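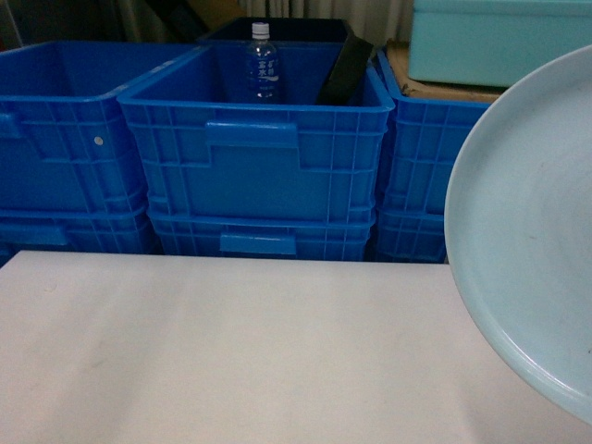 Head view, blue dish at the right, crates behind the table.

Recording demos for the dish-to-rack task

Quick notes, wrote these between sessions at Grumolville so Brirotthorpe can run the same thing. Assumes Penner is installed and your arms are homed. If not, do that first, come back.

Before you hit record

Wipe the table. Smudges are ok, crumbs are not.
Check both views are live, head and wrist. A frozen wrist stream looks fine for ages if the arm is still, so wiggle it.
Task name goes in once, lower case, no spaces. Stetus treats "Dish_rack" and "dish_rack" as two tasks and you'll be merging by hand.
Don't straighten the crates. We want them a bit different each episode.

Step 1. Approach

Open the gripper wide before you come down. Slow over the last bit. Fingers should straddle the rim, one inside, one out. If you bump the dish, keep going, correct it, that's a useful episode. If you bump it twice, discard. 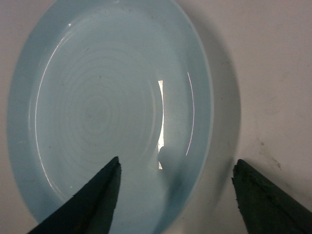 Wrist view. Fingers open, one over the inside of the dish, one out over the table.

Step 2. Grip and lift

Close till the force bar goes green then stop squeezing. Lift straight up. Hold still for 2 seconds, the segmenter uses that pause to split the episode and without it you get one long blob nobody can label.

Step 3. Turn to the rack

Base first, then arm. Not both at once!! Mixed motion was most of our bad data in October. Keep the dish where the head camera still sees past it, you need some rack showing the whole way over. 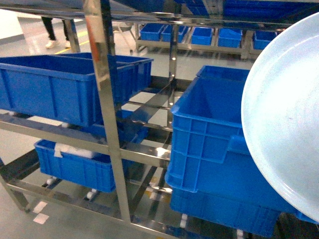 Head view of the rack, round edge at the right, crates both sides of the post.

Step 4. Place and back off

Pick a crate, commit. Hovering between two teaches hovering. Lower, open, go straight back until the fingers are clear of the rack. End the episode there, not when you're home again.

How many

31 good ones per operator per session. Swap operators after that, people get sloppy. Change the dish start position every 4 episodes and the table height every 6.

Reviewing

Play back wrist view at double speed. Tag anything with a drop as "fail", dont delete it. Fails get used seperately. Check the post isn't hiding your target crate for the whole approach, if it is, redo from a different base spot.

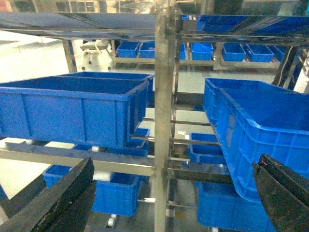

Châu Giáp: We kept the base angle fixed for a full session and the policy only ever learned the left bay. Might be worth saying to vary that too, with a mark on the floor for each start spot.

Yes, good, adding it. Vary the base angle, log the spot number in the notes field. Trevor Hiebert has the upload script, ask him for the current one, the copy on the shared drive is old.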